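Mahlet Tefera bought her low table in Bondton for $700, which was more than she wanted to spend on something that barely clears the floor. She had been eating off a tray for most of a winter.

The boards are pale and honey-coloured, and she liked that the grain still showed. Veikko Hakala, who sells tables like it from his shop in Ornumton, says buyers worry too much about marks. He wipes his own down on Wednesday with a damp cloth and oils it in January.
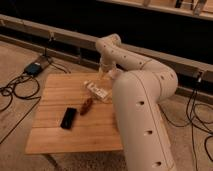

*Light planks with visible grain on a low, square table.*

Low tables collect things. Keys, remotes and half-finished snacks all end up there, and a square top fills quickly. Hakala's advice is to keep one drawer nearby and empty the table into it before bed.

Tefera tried a basket first. It sat on the table too, so she moved it to the hall.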